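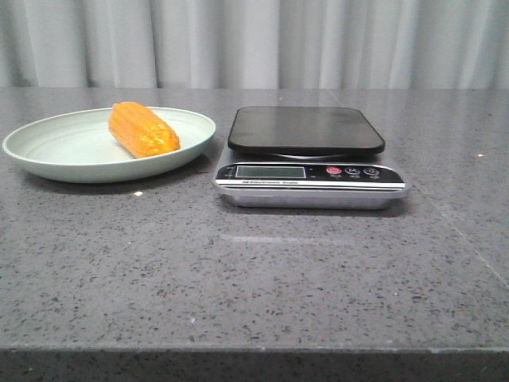

The corn, the green plate and the scale.

March, early evening. Spent an hour at the gray counter with the kitchen scale. Gion Schwaiger wants weights for the food box before it goes to Clodthorpe, and the limit is 2,000 grams – packing included.

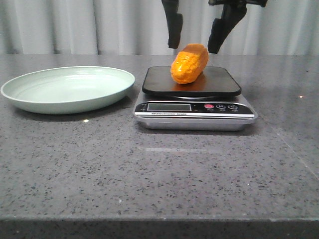

How much can the packing weigh?
Gion says 50 grams, or 40 if the lid is on.

I wrote the list on the back of the Widmer receipt.

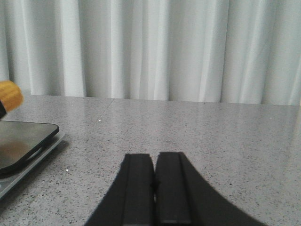 The plate I'll send separately. First total was 2,354, so something has to come out. 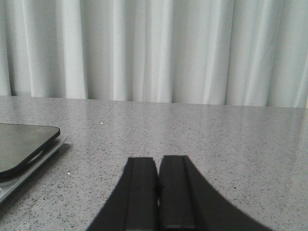 Supper was late again, soup and bread. Went back to wipe down the counter after. The seam toward the back left needs doing properly, and there was a white speck just below it. Rest tomorrow.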